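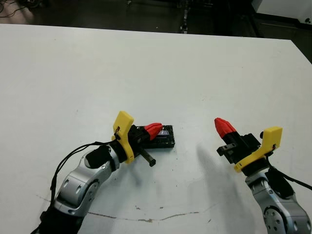
Two arms over a white tabletop, red fingertip cover on the left gripper.

Filed under: Equipment reviews / Turf establishment / Boulevards and verges

Bulent 400 walk-behind slit seeder
Review by Witold Ostrowski

The Bulent 400 is a petrol slit seeder for overseeding established turf and for small repair jobs on boulevards, medians and cemetery margins. The model number refers to the working width, 400 mm, which puts it between the homeowner units and the contractor machines that need a trailer with a proper ramp. We used ours through one spring and one fall at Pratcombe, mostly on compacted clay loam beside an asphalt path.

Seed goes from a hopper above the reel through a fluted metering roller and drops behind the blades. The gate is set by a lever with numbered detents. The numbers correspond to nothing in particular, and the rate chart in the manual covers perennial ryegrass and Kentucky bluegrass only. For anything else you calibrate with a tray and a scale. With a fine fescue blend the roller bridged at the two lowest settings until we opened the gate one more notch and made two passes at half rate, at right angles. Larger seed gave no trouble.

Blade depth is adjustable to 15 mm. On our clay the depth held well in a straight line and crept shallow in turns, where the operator tends to lift on the handles. Bronisława Dudek checked slit depth with a feeler rod after each pass and got 11 mm on the turns with the machine set to full depth. For fescue that is still deeper than we want, so we ended up running it two detents above maximum and keeping the turns on ground already seeded.

The dry weight is 44 kg. One person can load it up a plank, but the balance point sits well forward of the axle and the lifting handle is in the wrong place for it. On the side slope below the path the machine pulled downhill steadily. Ballast on the uphill side helped a little. I would not use it on anything steeper than a mowable bank.

Blade changes are straightforward. The reel comes out with two bearing caps and a belt guard, and the blades are keyed individually, so a bent one can be replaced without stripping the shaft. The belt guard fasteners are soft and one rounded off in the first season. Sławomir Lis replaced the lot with hex-head bolts of the same thread and we have had no further bother.

Compared with the Quansah unit we rented previously, the Bulent meters more evenly and vibrates less at the handles. The Quansah has the better hopper lid, which seals. On the Bulent, rain gets in at the hinge, and damp seed cakes on the roller overnight. Empty it before parking it.

Pros: individual blade replacement, stable depth on straight runs, easy cleanout
Cons: thin rate chart, leaking lid, soft fasteners, poor lifting point

Suitable for overseeding on flat or gently graded ground. For bare subsoil, look elsewhere.

Tags: overseeding, slit seeder, fine fescue, compacted soil
11 comments | 15 shares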